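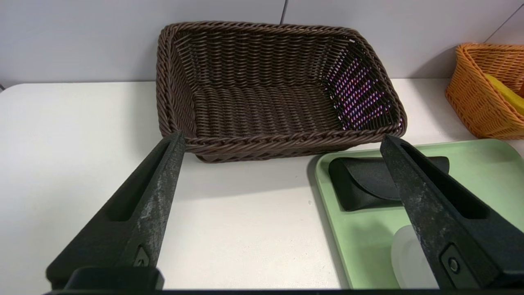 Woven basket on a white tabletop.

Week 6: Reading a Game Release Announcement

Bring the printed Bastimness announcement to class. We will go through it line by line with a pen, and I expect you to disagree with most of it.

The text says the game "arrives on handhelds this October with all add-ons included." Ask what "all" covers. The Odel edition left out the soundtrack and two costume packs, and the store page still said complete. Publishers are allowed to define their own words, and they do.

Next, "rebalanced loot." Compared with which version? The PC build was patched 8 times after launch. If the port starts from the last patch, the rebalancing may be old work with a new label. I have no proof either way, and neither does the announcement.

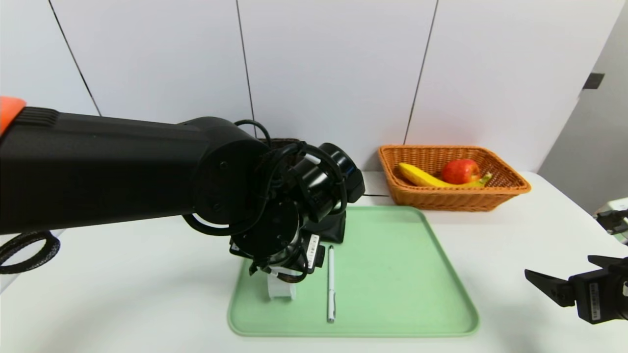

Numbers without a base

Waltley claims 1375 hand-tuned encounters. I don't know what an encounter is here. One wolf? A whole dungeon? Until someone defines it, treat the figure as decoration.

The same goes for "27 hours of new content." Whose hours? A tester who knows the map and a player who reads every sign will give you very different totals.

Frame rate is missing altogether. When a port announcement talks about resolution and skips frame rate, I get suspicious. You may think that's unfair. Argue it in your write-up.
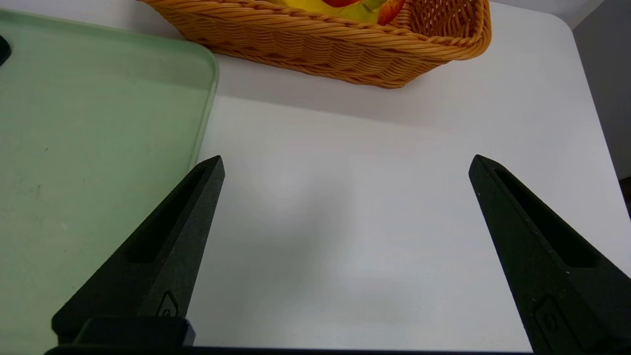

Course: Games Journalism and Criticism
Halvorsen Building, second floor

For next time: rewrite the announcement as a news item of six sentences. Keep the price, the date and the platforms. Cut any adjective you can't check. Anything the publisher merely says should be marked as something the publisher says.

Due 22nd September, on paper. Late work gets read but not graded. If you quote a trailer, give the time stamp, and don't describe trailer footage as gameplay unless you have played that section yourself.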